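Speaker notes – Collecting grasp data in ordinary rooms
Autumn project review, Gollcombe Institute, Manipulation Group
October, afternoon session. Allow twenty minutes plus questions.

Slide 1. Title
Thank the organizers. State the topic in one sentence: whether demonstrations recorded with a hand-held gripper, in rooms where people live and work, can replace demonstrations recorded by remote control in our lab. Mention that Fuduver supplied the compute time and had no part in the analysis.

Slide 2. The question
Our earlier policy, Mfaume, was trained on arm data from one lab bench. It performed well on that bench. When the same arm was moved to an office down the hall, its grasps became unreliable, mostly on clear objects and on anything standing near cables. The group had two explanations. Either the policy had seen too few objects, or it had seen too few backgrounds. The study was set up to tell these apart.
Pause here. Reviewers asked about this point last time.

Slide 3. Method, part one
Operators carried the gripper by hand. Its camera records the fingers and whatever lies beyond them, so the view at training time is close to the view at run time. The same fingers are mounted on the arm for testing.
Each operator received one page of instructions. Rooms were to be left as they were. Operators did not clear desks, move lamps or unplug chargers before recording.
Total collected: 602 demonstrations in 13 rooms. Say both numbers slowly; they come back on slide 7.

Slide 4. Method, part two
Three training sets of equal size. Set A: many objects, one room. Set B: few objects, many rooms. Set C: many objects, many rooms. Training settings were fixed before any set was opened, and the same people did not both train and score.
If asked about equal size: we cut the larger sets at random, with the same seed each time. The cut removed some 200 demonstrations from Set C.

Slide 5. What was filtered out
We rejected 98 recordings before training. Most had lost position tracking, usually when the operator turned quickly toward a blank wall. A smaller group had the fingers closing before the object was between them. The rejected recordings are kept, and the filter script is in the project folder under Drunis, our name for the cleaning tool.
Do not read out the table. Point to the tracking row only.

Slide 6. A single grasp
Leave this slide up while explaining the labels. Clear bottles are the hardest common object in the study. The body takes on the color of what is behind it, and highlights on the shoulder move with the camera. A printed wraparound label gives the policy something steady to follow, and the ribbed fingers provide a second cue at the sides.

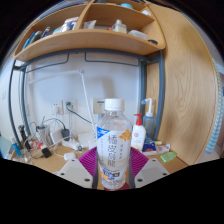 The label attached to each recording is short. It holds the gripper opening over time, the position of the tool, and one mark for the moment of contact. We do not outline objects and we do not name them. Annotators found the contact mark easy to place on boxes and cartons and harder on soft packages, where the two annotators often disagreed by several frames. For those items we used the midpoint.

Slide 7. Results
Set C gave the best grasps in unseen rooms. Set B came second, ahead of Set A, despite having far fewer objects. This was the finding we did not expect. On the lab bench the three sets were close, and we make no claim about their order there.
Remind the audience that all 13 training rooms were excluded from testing.

Slide 8. Limits
All testing used one arm and one finger design. Grasps were slow. The rooms were volunteered by staff and students, so kitchens and desks are common and workshops are absent. We have not tested objects that are already touching one another – this is a separate problem and should be presented as one.

Slide 9. Next steps
A second round of collection will add rooms before it adds objects. We will retrain Mfaume on the combined data and repeat the office test with the original protocol. The instruction page will be revised to ask for slower turns near bare walls.

Questions likely to come up
On cost: refer to the written report, section 4. Do not estimate from the floor.
On privacy: every room owner signed a release, and recordings were checked for readable mail and screens before storage.
On sharing the data: the decision rests with the Institute, and the request has been filed.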